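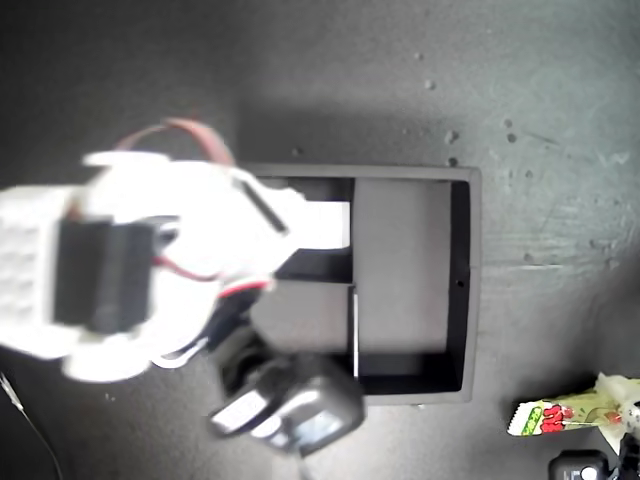 February, by Gunhild Hedegaard

3.2 Sorting habits in small home workshops

Households in the Venilell survey kept 70 small parts on average, and most lost track of them within a month. Open storage was the usual choice — a gray rectangular tray on a dark gray work surface, as in Figure 2, is typical of the type. Owners of open trays found a named part faster than owners of lidded boxes.

Figure 2. Open tray on a work surface.

Comments

Zupan: Did you count jars as lidded?

Grurar: My jars have no lids left, so I'd like to know too.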